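Home | Tickets | Knowledge Base | My Account | Log Out

Reading time: 3 min

Ticket 194: Shared mailbox keeps eating attachments

Opened by: Corinne Dvorak
Assigned to: Guilan Fan
Status: Closed

Hi again, it's Corinne from the Osness office. The shared mailbox is doing its thing where an email comes in with attachments and by the time I open it there's a paperclip but no files. Just the paperclip! It started Thursday, right after lunch, and so far it's hit the Castellanos invoices and one long message from Neema Kimaro that I really do need.

What I tried before writing to you: closed the mail program and opened it again, restarted the laptop, then logged in through the browser. In the browser the files are all there. So they exist — my desktop program just doesn't want to show them to me. 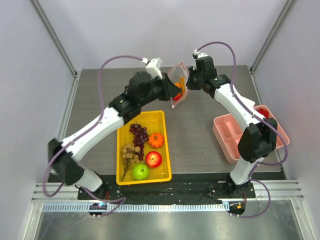 Guilan asked how full the mailbox is. It says 2000 MB used, and the bar is red all the way across. I had no idea there was a bar. I emptied the trash and the junk folder (there was stuff in there going back to a May two managers ago) and the bar went orange, but the paperclips are still empty.

Next I turned off the Bimach add-in, the one that scans incoming mail, and restarted. Three old messages got their files back and the new ones didn't. Turned it on again, same three still fine. I don't get it either, but I'm writing it down in case it means something to you.

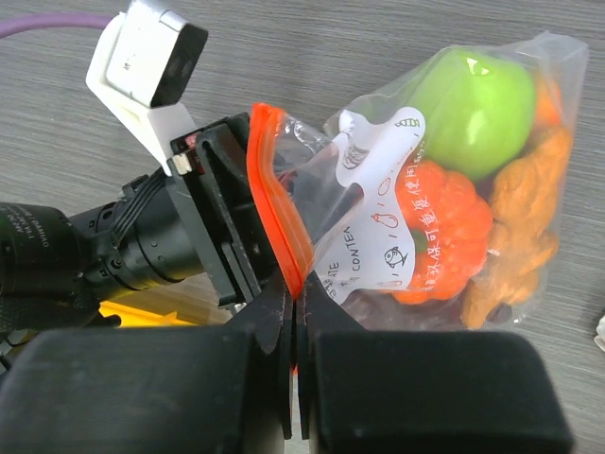

Update after the phone call. Guilan had me look at the offline copy of the mailbox, the one that lives on my laptop, and it had stopped syncing completely. We closed everything, renamed the old file by adding "old" on the end, and let the program build a new one. It took 11 minutes and I made tea. Neema's message was the first thing I checked and it opened with every single attachment, pictures too!
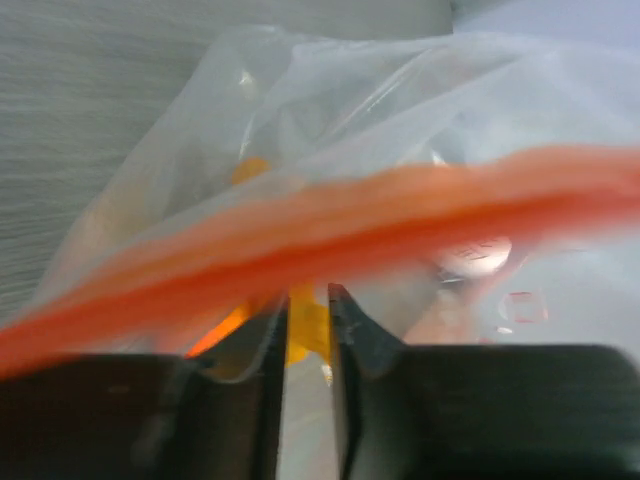
Clear plastic bag with gripper fingers, close up

Thaddeus Van Dusen has the same mailbox on his machine and says his was never broken, so please don't go changing anything on the server side for us. Yoga Tarigan hasn't looked yet — she's out at Trandberg until tomorrow. If hers is bad too I'll do the rename trick with her and only bug you if it goes sideways.

One leftover question: can I delete the "old" file now, or should I hang on to it for a bit? It's huge.

Guilan Fan: Keep it for a week, then delete it. Closing this one.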